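Les mots raccourcis : faut-il croire tout ce qu'on raconte sur l'apostrophe ?
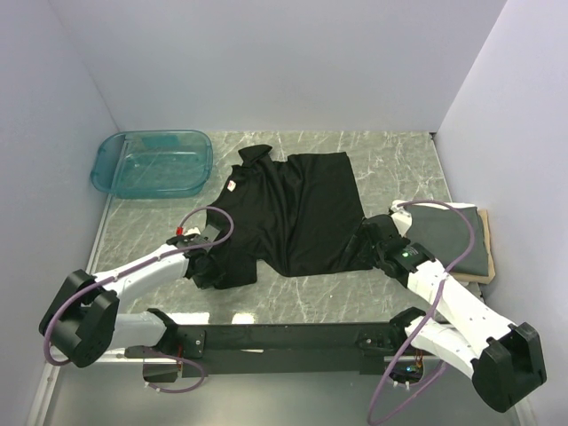
Un tee-shirt noir étalé sur une table.

Regarde les mots « l'ami », « j'arrive » et « qu'il ». Ils ont tous une petite virgule perchée en hauteur : l'apostrophe. On t'a sûrement dit qu'elle remplaçait une lettre « pour faire joli ». Moi, quand on me dit « c'est comme ça, c'est plus joli », je me méfie. Joli pour qui ? Et pourquoi à cet endroit-là ?

On va donc vérifier.

Première vérification : avec l'oreille

Dis à voix haute : « le ami ». Maintenant dis : « l'ami ». Recommence trois fois, très vite. Dans « le ami », la bouche doit s'arrêter un tout petit peu entre le e et le a. Deux voyelles se cognent. Quand on enlève le e, ça glisse.

Ce phénomène s'appelle l'élision. Élider, ça veut dire enlever une voyelle à la fin d'un mot quand le mot suivant commence par une voyelle. À l'écrit, l'apostrophe montre l'endroit où la lettre manque.

Bon. L'explication de l'oreille tient debout. Mais est-ce qu'elle marche tout le temps ? Essaie avec « joli ami ». Là aussi deux voyelles se cognent, le i et le a. Pourtant personne n'écrit « jol'ami ». L'oreille ne suffit donc pas, il nous faut une liste.

Les mots qui se raccourcissent

Ils sont courts et il n'y en a pas beaucoup :

le, la : l'école, l'orange
je : j'écoute
me, te, se : il m'appelle, elle t'attend, il s'endort
de : un verre d'eau
ne : je n'ai pas faim
que : je crois qu'elle dort
ce : c'est lundi

Et puis il y a « si », un mot vraiment capricieux. On écrit « s'il » et « s'ils », mais on écrit « si elle », sans rien enlever. Les livres disent « devant il et ils seulement ». C'est une règle, il faut l'apprendre, mais tu as le droit de la trouver bizarre.

Deuxième vérification : la lettre h

On entend souvent : « Devant un h, on met une apostrophe. » Faux ! Enfin, faux une partie du temps, et c'est bien ça qui est agaçant.

On écrit l'herbe, l'hiver, l'histoire, l'huile.
On écrit le hibou, la hache, le haricot, le héros.

Dans les deux cas, le h ne fait aucun bruit. Le premier s'appelle le h muet, le second le h aspiré. Drôle de nom, parce que personne n'aspire quoi que ce soit en disant « hibou ». Tu peux essayer, tu vas surtout tousser.

Comment savoir lequel est lequel ? On ne peut pas le deviner en regardant le mot. On cherche dans le dictionnaire, où le h aspiré est souvent signalé par un petit signe placé à côté du mot. Regarde la page des abréviations du tien pour savoir lequel.

Encore plus étrange : on dit « le héros » mais « l'héroïne ». Même famille, et pas le même h.

Les mots qui fusionnent sans apostrophe

Certains petits mots se collent l'un à l'autre et changent de forme. On les appelle les articles contractés.

à + le = au (je vais au marché)
à + les = aux (je parle aux voisins)
de + le = du (le toit du garage)
de + les = des (les plumes des oies)

Où est passée l'apostrophe ? Il n'y en a pas. Si quelqu'un t'affirme que tous les mots raccourcis en ont une, montre-lui cette liste.

Attention, « à la » et « de la » ne bougent pas. Et devant une voyelle, c'est l'élision qui gagne : on écrit « à l'hôpital », jamais « au hôpital ».

Un piège sur les pancartes

Tu verras parfois des apostrophes ajoutées à des noms de magasins ou de snacks, du genre « Pizza's » ou « Tif's ». Elles ne remplacent aucune lettre. Quelqu'un a pensé que ça faisait moderne. En français, ce s avec apostrophe ne marque pas le pluriel : on écrit des pizzas, tout simplement. Ce n'est pas parce qu'un mot est écrit en lettres énormes sur une vitrine qu'il est bien écrit.

À toi d'enquêter

Prends une page d'un livre que tu aimes et une feuille de brouillon. Pendant 60 secondes, relève toutes les apostrophes que tu trouves. Pour chacune, écris le mot en entier, avec sa lettre manquante : « l'arbre » devient « le arbre », « d'abord » devient « de abord ».

Tu tomberas peut-être sur « aujourd'hui ». Celui-là résiste. Autrefois, « hui » voulait dire « ce jour-ci », alors « au jour d'hui » répétait deux fois la même idée ! Le mot s'est soudé et il a gardé son apostrophe au milieu.

Si tu trouves une apostrophe que cette page n'explique pas, note-la et montre-la à ta maîtresse ou à ton maître. « Presqu'île », par exemple, mérite une bonne discussion, surtout quand on sait qu'on écrit « presque arrivé » sans apostrophe.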